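4.3 Thin film items

The vendor's claim that ribbed pads handle soft packaging as well as rigid goods deserves some doubt. We ran 149 attempts on candy and snack wrappers with the Mekon pads and 120 with the flat Himolau pads, using the same 2 operators throughout. The success rates were close, and we would not read a ranking into them. Operators also learned to pinch at crimped ends, so part of any gain belongs to the person and should not be credited to the pad. Kalniņš and Rätsep report a clearer difference – but on single wrappers laid flat, an easier task than a pile in a basket (Figure 6).

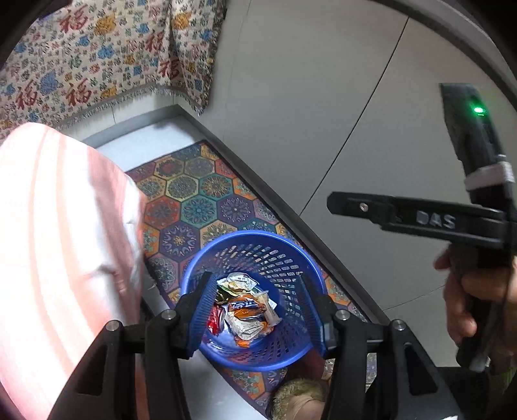 Figure 6. Wrapper pile in the perforated basket, viewed from the hand-held gripper with jaws open.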